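Chapter 9
Setting Up and Maintaining a Hand-Held Gripper Station

9.1 Scope of the chapter

Chapter 8 dealt with the fixed arm and its controller. The present chapter covers the station at which an operator works a pair of hand-held grippers over a table. The arrangement described is the Tudmont two-hand layout, which is used in the exercises through Section 9.6. Readers working with a Braseo station will find the same parts under other names; the differences are listed in Table 9.2.

After completing the chapter you should be able to lay out the station, check the marker cubes, replace worn jaw pads, and keep a usable service log.

9.2 Terms

Marker cube: a rigid cube fixed to the gripper body, with a printed square pattern on its faces. The position of the tool is computed from whichever faces are in view.

Jaw offset: the fixed distance and angle between the center of the cube and the point where the jaws meet.

Rest pose: the position in which both grippers are held, jaws clear of the object, before a run is started.

9.3 Order of work

Clear the table and place the object within easy reach of both tools. Route cables away from the operator's feet. Wipe each cube face with a dry cloth and inspect the print for scratches and lifted corners. Press lightly on each cube; any play at the mount must be removed before the jaw offset is measured. Open and close each gripper 9 times and note any sticking.

Jaw pads are inspected every 400 cycles and replaced as a pair. A new pad changes the jaw offset slightly, so the offset is measured again after every replacement and entered in the log with the pad number.

With the checks complete, the operator takes one gripper in each hand and brings both over the near half of the table. Each cube should present its patterns without being covered by a sleeve or by the other tool. 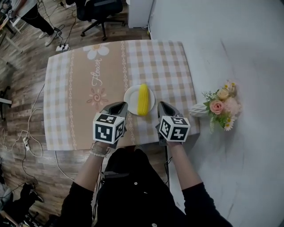 Figueroa objects that play at the mount cannot be judged by hand at all, and would have it measured with a dial gauge at every shift change. The procedure in this book keeps the hand check for daily use and reserves the gauge for the monthly service (Section 9.5).

9.4 Faults at the cube mount

Most position errors that grow during a session begin at the mount screws. Tighten them in a cross pattern, then repeat the offset measurement three times. If the readings still disagree, replace the mounting plate and discard the old screws.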